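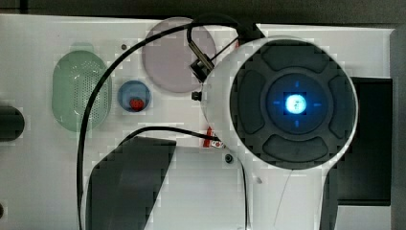
Irfan Santoso asks whether we couldn't get a second arm for the price of the service contract on this one. Irfan, I have run that spreadsheet so many times it has started greeting me.

The arm itself was the easy line. One number, one signature. Everything after that has been cables, brackets and a quote from Zolta in which "misc. mounting" costs more than my first car.

Current budget, for those keeping score: 70 percent arm, 17 percent things that attach to the arm, and the rest is a row Lindsay Ashby has labeled "hope."

Jenero will sell us the same wrist cable for less, with a nine-week wait. Zolta has it on the shelf and knows it. We're buying two from Zolta. I've made my peace.

A reply from Usha Acharya: budget for training or you'll own a very expensive coat rack. Fair. Training was in the October draft. It got moved to "phase 2," a place I have never visited.

So the plan for now: one arm, two spare cables, the short service contract, and two days of training paid for out of the hope row. Lindsay has been told.

If anyone has a used controller cabinet they're tired of looking at, my messages are open. I can offer money, in a small amount, after three signatures.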